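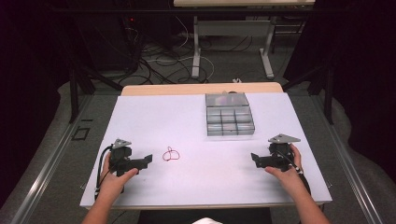

**Ticket 822 – moth records missing from the Kastville county map**

**Opened by:** Hryhorii Antoniuk
**Status:** fixed, watching

Uploaded my January winter moth sheet on Friday and 90 records went in without a single error. The species list shows them all, but the map has only 3 dots! Same result in two browsers.

**Tomás Cardoso:** What a great set of winter records! Could you check the longitude column for me? The Lultov trap looks fine, but Peltard is plotting way out east. 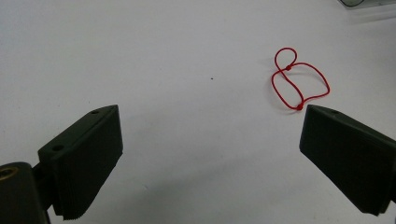
**Hryhorii:** Found it – the minus sign is gone from every Peltard and Witkowska row. I've put them back and uploaded the sheet again.

**Tomás:** Beautiful, all 90 are on the map now. I removed the first batch (import 3287) so nothing is doubled. And a new flight date for Witkowska, wow! Leaving this open until the overnight refresh.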